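Recording teleoperated demos for a two-arm packing task, without fooling yourself

Most write-ups on teaching a robot by demonstration make it sound like an afternoon's work. You drive the arms by remote control, you record what you did, you feed the recordings to a policy and the robot picks up the habit. I have now sat through enough of these afternoons to be suspicious of every part of that sentence. What follows is how I'd record a set of demos for a small jewellery handling task on a two-arm bench, along with the bits where I think the usual advice is wrong or at least oversold.

I'm assuming you already have two follower arms bolted to a rail, a pair of leader arms you can move by hand, a wrist camera on each follower and one fixed camera looking down at the table. If your leaders and followers aren't calibrated to each other, stop and do that first. The Groko recorder will happily save hours of junk from a miscalibrated pair and never say a word.

Step 1. Write the task down in one sentence

Not a paragraph. Ours was "put the chain in the box and close the lid". Charalambos Stefanou wanted to add sorting the rings by colour, and I talked him out of it. Two tasks in one recording is two tasks learned badly.

Decide what counts as finished, too. Is a lid resting on the box closed, or does it have to be pressed down? We argued over that for longer than it took to record the first batch. Pressed down won.

Step 2. Decide what moves and what stays put

The advice you'll read everywhere is to vary everything. I don't buy it, at least for a first set. Vary where the box sits and which way it's turned. Leave the lighting alone, leave the cameras alone, and for pity's sake leave the arm bases alone. Once you have something that works in that narrow world you can start widening it, and you'll know which change broke it.

Things that aren't part of the task can stay on the table, but move them between episodes. If the same object always sits in the same corner, the policy may use it as a landmark, and you won't find out until somebody tidies up.

Step 3. Practise before you record

Do ten runs with the recorder off. Everybody skips this. The wrist cameras sit close to the fingers and the view is strange until you're used to it, particularly when you're reaching down into something with a dark lining. Elsie Treloar is the steadiest driver we have and her first few tries were still hopeless.

Drive from the camera feeds if you can stand to. If you stand beside the bench and look straight at the table, you're using information the policy will never get. I've seen lovely, smooth demos that were useless for this reason.

Step 4. Record in short blocks

We do 17 episodes and then take a break. Past that, hands get sloppy and people start taking shortcuts, like dropping the chain from higher up to save a second. The policy will learn the drop.

Within each episode:

Start both arms from the same rest pose.
Close on the chain slowly. Thin links slip out of hard plastic fingers if you snatch at them.
Keep the idle arm still. If it's waiting, let it wait, and don't fidget with the leader.
Hold for a moment at the end so there's a clean stop.
Mark it good or bad straight away, while you remember.

That last one matters more than people let on. Leave the marking until April and you'll be scrubbing through video trying to guess whether a fumble was a fumble.

Step 5. Be honest about recoveries

There's a school of thought that says to keep the episodes where you drop something and pick it up again, so that the robot learns to recover. Fine, in principle. In practice I've watched a policy learn to drop things on purpose because dropping came before the pickup in the data. Keep a recovery only if you can trim off the mistake and start from the object lying on the table. The Pikance trimming tool does this well enough, though it loses the last few samples of the gripper signal if you cut too near the end. Leave a margin.

Step 6. Throw things out

Our first session gave us 200 episodes. I binned 34 for fidgeting and bad starts, then went back and binned another 27 where the wrist view was blocked at the moment of the grasp. Nobody enjoyed watching me do it. I'd still take the smaller set.

Check the two arms' timestamps against the fixed camera while you're in there. A small lag is invisible when you play the video back and quite visible when the trained arm closes on air.

Step 7. Test it somewhere you didn't record

Put the box in a spot you never used. If the success rate falls off a cliff, you've recorded a very expensive playback. The Deriscombe bench notes suggest testing on the recorded positions first "to build confidence". Whose confidence, I'd like to know — certainly not mine.

Also run it with the chain left out altogether. A policy that goes through the whole motion with nothing in its fingers has memorised the choreography, and it's better to learn that before you show it to the Pappas people and they ask the same question.

Some views from the bench:
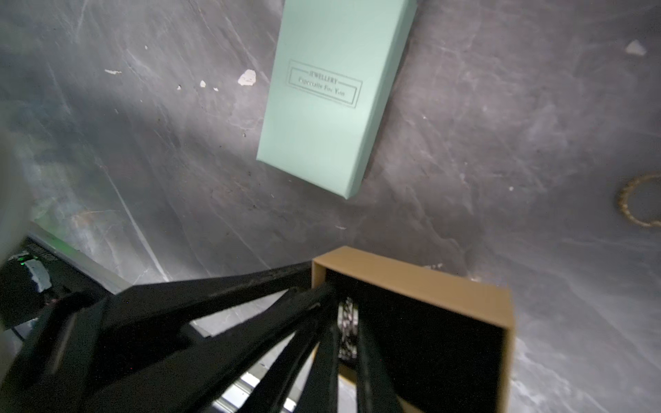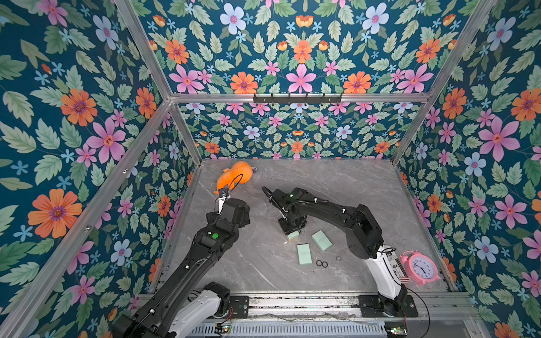
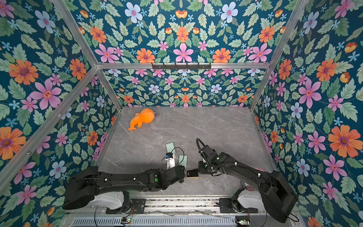

The first is a wrist camera view, with the gripper fingers down in the box at the chain; the other two show both arms over the table.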